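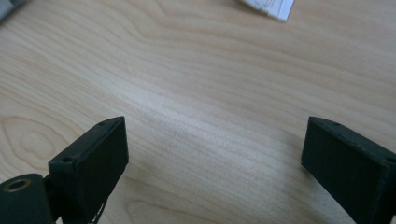
Skilstead Family Celebrations Programme
Progress report to the Renda Fund, second period

1. Purpose of this report

This report sets out the work carried out under the grant since our last submission in March. It covers the seasonal story trails, the lending of celebration boxes to families, and expenditure against the agreed budget. It has been prepared by Bożena Cieślak and approved by Sławomir Jakubowski on behalf of Skilstead Play Association.

2. Story trails

Two trails were held in the period. The spring trail followed a set of clues through Grusow Park and ended with the reading of a short tale about a lost egg. The midsummer trail used a new story written by Aoi Tanabe, in which children look for the doors of the hill folk among the roots of the older trees. Attendance at midsummer was 62 children, against 19 at the same event last year. The increase followed the decision to start at 4 p.m., after the end of the school day.

The clue sheets were reprinted in larger type at the request of grandparents, many of whom had been reading them aloud. A version with fewer words is being prepared for children under five and will be tried at the harvest trail.

3. Celebration boxes

Families may borrow a box for up to two weeks. Each contains a picture book, craft patterns and a card explaining the custom in question. The original proposal allowed for eight themes. Nine are now in use, the addition being a mid-autumn lantern box compiled by Huệ Âu from patterns lent by local families. The extra cost was met from savings on printing.
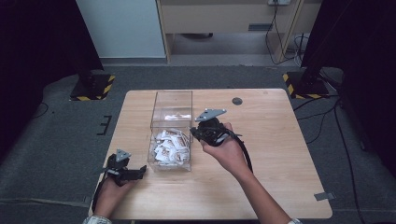 Hyun-seo Yang, commenting on the draft of this section, asked that the lantern box be lent out from August onwards, as families like to make the lanterns well before the evening itself and two weeks is short for younger children. We have accepted this, and the loan period for that box will be extended to three weeks.

Two boxes came back with pages missing from the book. Replacements have been ordered from Turunen, and a list of contents has been fixed inside every lid.

4. Expenditure

Spending remains within the approved total. Printing is below budget and postage slightly above it, owing to the number of families outside Skilstead who asked for boxes to be sent. We request permission to move the unspent printing balance to postage for the remainder of the year.

5. Next period

The harvest trail will take place in September and the winter trail in December. The route for the winter trail has still to be agreed with Grusow Park, where the lower path is closed for drainage work until November. Should it remain closed, the trail will be held in the walled garden.

The next report will be submitted in January.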